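Chapter 4
Stock Records and the Storeroom

After reading this chapter, the student should be able to:
explain why a stock record and a physical stock are almost never the same;
calculate a reorder point for an item with steady demand;
plan a simple cycle count for a small storeroom;
recognize the four common sources of record error.

Key words: stock keeping unit, record accuracy, lead time, reorder point, safety stock, cycle count, tolerance

4.1 A missing item at Walterthorpe

In April the repair workshop at Walterthorpe stopped one of its lines for most of a day. The reason was a rubber seal which costs less than a cup of coffee. The record on the computer said that 30 seals were in the storeroom. The storekeeper went to the shelf and found the place empty. She looked on the shelf above and the shelf below, then she asked the evening shift by telephone, and after this she began to open boxes. The seals were not found. A new supply came from the dealer in Forkum late in the afternoon, and the workshop paid more for the driver than for the seals.

We begin the chapter with this story because it is very ordinary. No one had stolen the seals and no one had made a big mistake. Later it was possible to rebuild what had happened. A mechanic took a full bag of seals during the night, when the storeroom desk was closed, and he wrote the number on a piece of paper. The paper was put in the drawer where such papers were always put. It was entered in the computer, but under the code of a similar seal with a larger diameter. So the record of one item was too high, and the record of the other item was too low by the same quantity.

Students who come to this subject from accounting often expect that the record is the truth and the shelf must be corrected. Students who come from the workshop usually believe the opposite. In this book we take the second position, with one condition: the shelf is right only when somebody has looked at it carefully.

4.2 What a storeroom is for

A storeroom separates two activities in time. Suppliers deliver when it suits them, often in large quantities, and the workshop needs parts one by one and without much warning. Between these two rhythms there must be some place where the goods can wait. Everything else that a storeroom does – receiving, checking, labeling, issuing – exists in order that the waiting goods can be found again.

The word "found" is important here. A part which is in the building but cannot be found has the same value for the mechanic as a part which was never bought. For the company it is even worse, as the money has been spent already.

Every different item in a storeroom is called a stock keeping unit, or SKU. Two bolts which differ only in length are two SKUs. Two boxes of the same bolt, standing in different rooms, are one SKU in two locations. Beginners mix up these cases quite often, and it is worth stopping for a minute to be sure that the difference is clear. The storeroom at Walterthorpe holds 469 SKUs, and this is a small number for a workshop of its type. 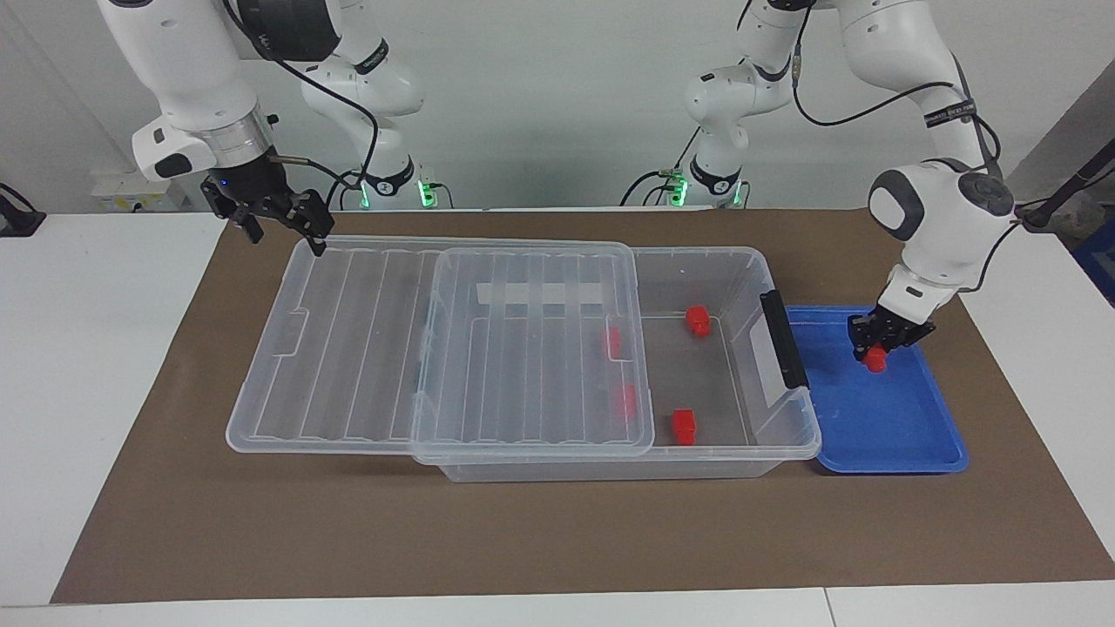 The location must be a part of the record as well. There are two ways to organize it. With fixed locations, each SKU has its own place and nothing else is ever put there. People learn the places quickly and can work almost without the computer, but a lot of space is lost, because every place must be large enough for the biggest quantity that can arrive. With free locations, goods are put wherever there is room, and the address is written in the record at the same moment. This saves space. However, when one address is entered wrongly, the goods are lost until someone meets them by accident.

Many small storerooms use a mixture of the two. Fast items have fixed places near the desk, and slow items are kept in free places further back. The mixture works well if everybody knows which system is valid for which shelf, and it works badly if this knowledge is only in the head of one experienced person.

4.3 When to order: the reorder point

Let us now assume that the record is correct. At what level should we place a new order? If we wait until the shelf is empty, the workshop will have nothing during the whole lead time, which means the time between the order and the delivery. If we order too early, the shelf is always full and money is sleeping on it.

For an item with steady demand, the rule is simple:

Reorder point = (daily demand × lead time in days) + safety stock

Example 4.1. The workshop uses 2 oil filters per working day. The supplier in Melis delivers in six working days. The storekeeper wishes to have a safety stock of eight filters. The reorder point is 2 × 6 + 8 = 20 filters. When the record shows 20, an order is placed. If everything goes normally, the stock will fall to eight filters on the day when the new delivery comes.

The safety stock protects us against two things, a demand which is higher than usual and a delivery which is later than usual. In Chapter 5 we shall calculate it from the variation in demand. For the moment the student can treat it as a given number.

Now go back to the assumption in the first sentence of this section. Suppose that the record shows 20 filters but there are really only 12 on the shelf. The order is placed as before, at the moment when the computer says 20. The 12 filters are used up in exactly six days, so the last filter leaves the shelf as the delivery truck arrives. The whole safety stock was eaten by the error in the record, and if the truck is one day late, two filters are missing. With a larger error it would not help even if the truck came in time.

Managers often answer to such problems by raising the safety stock. It is an expensive medicine. The error stays in the record, and more goods are bought to cover it.

4.4 Where the errors come from

Zofia Wieczorek, who managed spare parts for the bus depot in Dekotlow and later taught the evening course from which this book has grown, asked her students to sort every record error into one of four groups. We keep her groups in this book.

Receiving errors. The quantity on the delivery paper is entered without opening the package.

Issuing errors. Goods leave the storeroom with no entry, with a late entry, or under a wrong code. The seals from Section 4.1 belong to this group.

Location errors. The quantity is right but the address is wrong. These errors are easy to correct when they are discovered, and they are discovered slowly.

Unit errors. One person counts boxes and another counts pieces. A record of 2 may mean two gloves, two pairs or two cartons. Wieczorek considered this group the most dangerous of the four, as the difference can be very large and the number on the screen looks quite normal.

It is tempting to add a fifth group for theft. In our experience a student who has such a group will use it whenever the cause is not clear, and then the search stops too early. Theft should be written down only when there is some evidence of it.

4.5 Counting without closing the doors

The traditional method of correcting the records is the yearly count. The storeroom is closed, often over a holiday, and all items are counted by people borrowed from other departments. They are tired, they do not know the parts, and they create new errors while they remove the old ones.

A cycle count divides the same work into small portions. Each morning before the desk opens, the storekeeper counts a short list of items and compares the result with the record.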